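Chapitre 4
Préparer et présenter une collation

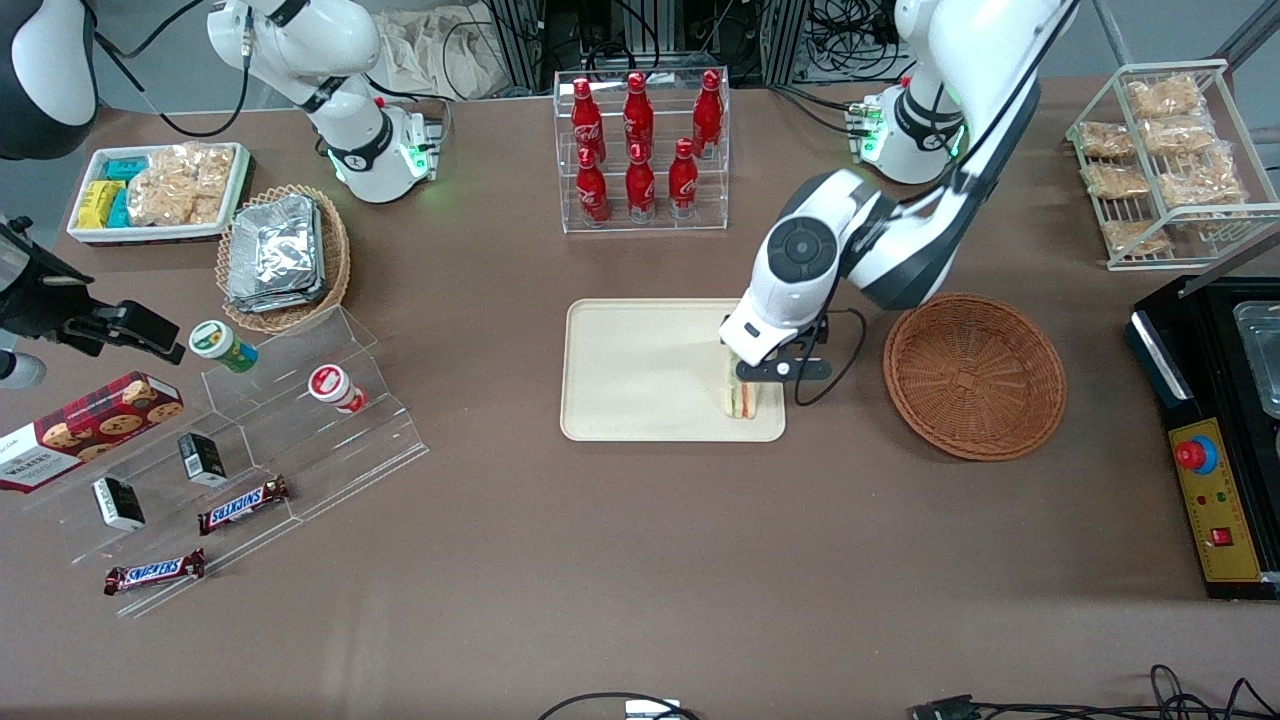
Fig. 4.1. Table de collation en cours de préparation : sandwich, plateaux, corbeille et présentoir à niveaux.

Une collation demande moins de travail qu'un repas, mais elle demande de l'ordre. Les personnes qui arrivent à la pause ont peu de temps, elles ont souvent une main déjà occupée, et elles choisissent avec les yeux. Dans ce chapitre, nous étudions comment on dispose sur une même table des produits emballés, des produits frais et des boissons.

Le cas suivi dans le chapitre est celui de la maison Gredwood, un petit traiteur qui sert des pauses de séminaire. Sa responsable, Salamatu Osagie, prépare le plus souvent des tables pour 11 personnes, et une fois par an, en novembre, un buffet pour 300. Les règles sont les mêmes dans les deux cas. Seul change le nombre de fois où il faut regarnir.

À la fin du chapitre, vous devrez savoir :
- choisir un contenant selon la nature du produit ;
- placer les articles hauts et les articles bas ;
- calculer une quantité de sandwichs par convive ;
- rédiger une fiche de mise en place.

4.1 Le contenant avant le contenu

On commence toujours par les contenants vides. Le plateau rectangulaire convient aux sachets, que l'on peut ranger par sorte, chaque sorte de son côté. Sur la figure 4.1, les petits sachets jaunes et bleu-vert occupent la gauche du plateau blanc, et les pâtisseries dorées, dans leurs sacs transparents, la moitié droite. La corbeille ronde en osier accepte des formes moins régulières ; elle reçoit ici les paquets enveloppés d'aluminium.

Le présentoir transparent à niveaux a une autre fonction. Il permet de montrer de petits articles, par exemple des barres Snickers, qui disparaîtraient facilement derrière un plateau. On évite d'y poser des articles lourds. Un gobelet fermé peut y prendre place, à condition de le mettre debout au moment du contrôle final.

4.2 Le sandwich triangulaire

Le sandwich coupé en triangle se présente de préférence avec la tranche visible, de sorte que le convive reconnaisse la garniture sans le toucher. Dans la figure, on distingue entre les bords du pain une couche verte et rouge. Au-dessus d'un plateau beige, cette couleur se remarque bien. Quand plusieurs garnitures sont proposées, on les sépare et on écrit une étiquette pour chacune, avec les allergènes.

Pour la quantité, Gredwood compte trois triangles par personne, soit environ 200 grammes. Lilla Farkas, qui forme les apprentis de la maison, leur fait peser les premiers sandwichs de chaque série.

Vocabulaire du chapitre : mise en place, regarnir, tranche, présentoir, convive.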